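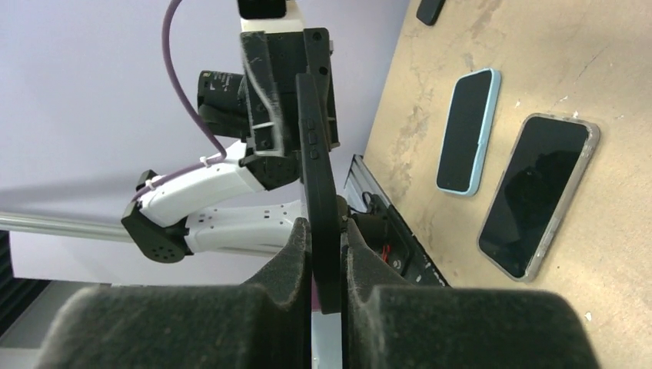
Black phone in a black case, side on

Wet carpet in the passenger footwell, only after long drives?

Posted in 4WD and Touring, 25 December 2018

marlin_and_mud

Hello all, and apologies in advance for the essay. We bought a second-hand Sesel wagon in September and we're very fond of it, it's been a good honest bus for us and the kids. We've just done the run up to my sister's place and back, 1,515 km all up with a few detours, and when I pulled the rubber mat out on the passenger side to give it a shake, the carpet underneath was soaked. Not damp, properly squelchy! The driver's side is bone dry and so is the back.

What has me stumped is that it barely rained on the trip. We had one short shower outside Ornham and that was it. Before we left it had sat in the driveway through a really big storm and I'm fairly sure the carpet was fine then, though I'll admit I didn't lift the mat, so take that with a grain of salt.

Things I've already looked at: the coolant bottle is sitting on the line where it always has been, the windscreen doesn't look as though it's been replaced, and the door seals feel soft and springy. There's no sunroof. We had the air con going pretty much the entire time because it was hideous out, and the kids get carsick if they're warm. It doesn't smell sweet, just a bit like an old tent.

The local mechanic is closed until after the holidays and quoted me $400 "to start looking" when I rang before he shut up shop, which seemed a lot for wet carpet. Is there anything I can check by myself first? I own a basic socket set and a torch and I'm willing to lie on the ground. We've got a club trip coming up at the end of next month and I'd love to have it sorted, or at least not growing mushrooms.

Thanks heaps, and happy Christmas to anyone silly enough to be on here today.

tinbillycan

Happy Christmas to you too, and yes, I'm silly enough (lunch is finished and everybody else is asleep).

I would put my money on the air con drain. The evaporator sits in a box behind the glovebox, and on a hot sticky day it pulls a surprising amount of water out of the air. That water is meant to run down a little rubber hose and drip on the road under the car. If the hose gets blocked, the box fills up and spills over into the footwell, nearly always on the passenger side in ours. That would fit with it happening on a long hot drive with hardly any rain.

You can test it in the driveway without touching a single bolt. Start the car, put the air con on its coldest setting with the fan up fairly high, and leave it idling outside with the handbrake on. Give it a good 40 minutes if the weather's dry, less if it's muggy. Then have a look underneath, a bit behind the engine on the passenger side. You ought to see a steady drip and a puddle forming. No puddle on a humid day means you've very likely found your problem.

To clear it, turn everything off and let the exhaust cool down, then find the end of the hose where it pokes out through the firewall. On my Sesel it's a stubby black elbow tucked in above the heat shield, and it took me ages to spot because it's the same colour as everything else under there. Pinch the end and wiggle it. Mine was packed with red mud, and when it let go I got a sleeve full of cold water, so keep your face to one side. If pinching doesn't do it, a bit of soft whipper snipper line pushed up gently will usually get through. Please don't use a coat hanger, and go easy with compressed air too, as you can pop the hose off on the inside and then you have a bigger job on your hands.

While you're in there, check your cabin filter. It's behind the glovebox and you only need to squeeze the sides of the glovebox in to drop it down. Mine had half a gum tree in it. I fitted a Drulen one and it's been perfectly fine, but whatever the shop has in your size will do the trick.

Now the carpet, and this is the bit people skip. There's thick padding underneath and it holds water like a sponge. The top can feel dry in a day and the padding will still be wet weeks later, and then you get rust and the smell. Undo the plastic sill trim (it just clips up), fold the carpet back and prop it up on something so the air can get under. I used a cake rack, and I wasn't popular. Press old towels into the padding, stand on them, change them over, and then put a fan on it with the doors open for a couple of days. Keep an eye out for any wiring plugs on the floor while you're there and dry those off as well.

Good luck with it, and let us know how you get on!

Costa Track Wanderer

could be windscreen. mine was windscreen. had the same thing, cost me a fortune in the end

gumboots_4x4

I agree with tinbillycan about trying the drain first, but I'd like to add one in case the puddle test comes up fine, as I chased a leak like this through an entire wet season and was quite the expert by the end of it.

Have a look at the plastic tray at the bottom of the windscreen, under the wipers. Leaves collect in the corners and block the outlets, and then rain comes up over the lip of the fresh air intake and runs down inside. It can sit in there and only slosh over when you're driving round bends, so you can get wet feet on a sunny day a good while after the storm. You did mention a big storm before you left, and that you didn't lift the mat! Lift the bonnet, scoop out whatever you find with your fingers, then trickle a hose into the tray (gently, not a jet) and get someone to sit in the passenger seat with a torch and watch under the dash. Water should come out behind the front wheel and nowhere else.

If it does turn out to be the drain, it's worth adding to your regular jobs. We do ours after any trip with much mud or bulldust, otherwise every 4,000 km when I'm down there greasing things. It's a minute's work once you know where the hose is.

And hold off on the $400 until you've tried both.

marlin_and_mud

You are both wonderful. I ran it this arvo in between the pavlova and the dishes and there wasn't a drop under the car, so I'll be under there tomorrow with the whipper snipper line once it's cooled down. I'll clean the leaves out of the wiper tray as well while I've got the bonnet up. The sill trim is off already and the padding is absolutely sodden, so we've got every beach towel in the house down there. Will report back!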